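Bench Notes: Work Cloths and Small Parts

The Harnham bench has been handling more small components since October, mostly clasp pins and spring bars for the Stallier cases. Losses at this size come from two sources: parts that roll, and parts that land on a surface where they cannot be picked out by eye. A flat woven cloth deals with both. The weave gives enough friction to stop a short pin, and a single dark color gives contrast against steel.

Cloths are kept in the second drawer under stock number 426. Lay one flat before opening any case and smooth out the larger folds by hand. Light creases are acceptable. Deep ones are not — a spring bar will settle in the fold and go out with the laundry.

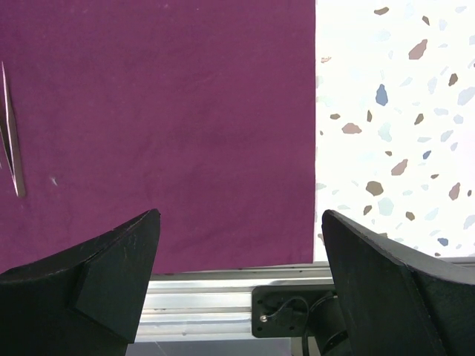 Cloth color has been discussed since the Flidateo order, when gray and black were both tried. Black hid blued screws. Gray was too close to bare steel under the bench lamp. Plum has worked better, and the polished arms of a pair of tweezers stand out clearly against it, down to the points. The drawback is lint, as even a tiny white speck shows up on the purple. Go over the cloth with a lint roller before starting, and again after 30 minutes on a long job.

Terrazzo tops need extra care. The mixed chips are close in size to many of our parts, and a dropped screw can pass for one of them. Keep all open work on the cloth, well in from the border. Tweezers go back on the cloth between operations, points away from you.

Replacement cloths from Manalastas are listed under 443. They are supplied in packs of 2 and should be washed once before use.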